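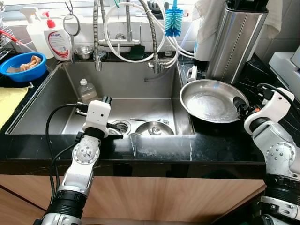 Two arms at the kitchen sink, right gripper on the rim of the big steel plate

Search questions Go

Does mixing in other kitchens help a dish-clearing policy?

I've got 200 demos from one sink and the policy falls apart anywhere else. Would adding the Stonda set (3000 episodes, lots of kitchens) help, or just water mine down? Shiny steel everywhere, if that matters.

Posted 4/22/23

Answer 1
We tried this at Drarik! Co-training got us from 2 good runs to 28, same number of tries — but only once we sampled our own demos half the time. Straight mixing did nothing.

Answer 2
more data is always better imo

Answer 3
I'd check the wrist cameras first. Mine hated reflections.

Related questions
Evmont gripper slips on thin rims
Panagiotou split: which test kitchens?
Best batch size for co-training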